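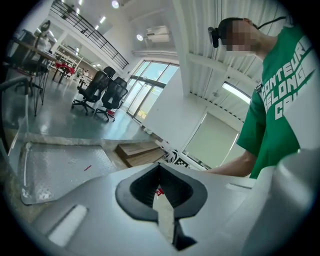

According to Lim, the budget should have been fixed before the grippers were chosen, and the spare parts list should have come first.

We accept that remark for the second draft. The first draft of this report priced only the hand-held grippers and left consumables to a later request. The revised plan covers 3 grippers from Nodura, replacement finger pads, marker cubes, charging cables and one storage case. The total comes to $2,619 before shipping.
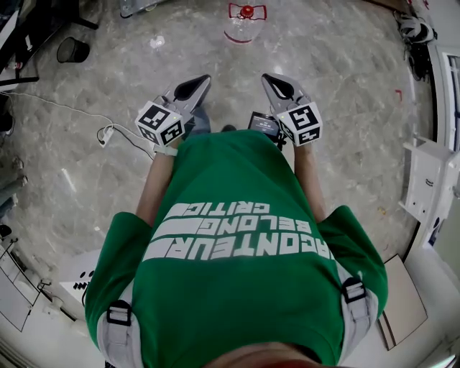 Shipping is quoted separately by Terkinari and depends on whether the batteries travel in the same box. Lead time is 30 days from order. The supplier holds its quote for 60 days, so an order placed in February stays within the price.

Leasing was also considered. Nundari offers a monthly rate, but finger pads are excluded and wear is charged on return. Over two terms the lease costs more than purchase.

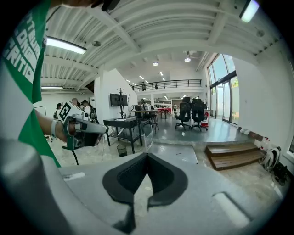

Report by the Equipment Planning Group, second draft

Open items: the pad replacement interval is not known. We propose to log hours of use per gripper during the first month and order pads against that log. Storage for recorded data is charged to a separate account and is left out of the total.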